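Suture pad log, July - Rodlow bench, pad 7

Closure practice, interrupted stitches, black thread. Entry continues from pad 6. 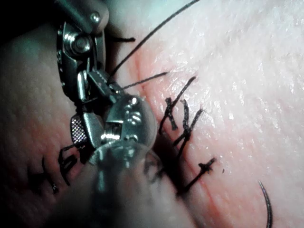
Pad condition

Cut edges show faint pink colouring on both sides. Surface finely pitted, with small creases across it. Pad stays in use until the line is closed, then goes in the tray with the others for Huia to section.

Stitches

Five knots visible at the time of the picture. Target spacing is the same as on pad 6. Measure with callipers after closure, knot to knot, and enter in the Sampaio sheet.

Thread

Cut to 96 mm. Anil Chowdary prefers longer, but the tails get in the way on this size of pad. Reel 2 is nearly out - order more before pad 8.

To do

Wipe down jaw inserts, check the crosshatching for debris.
Label pad on the underside.
Ask H. Merrick whether bin 57 is free.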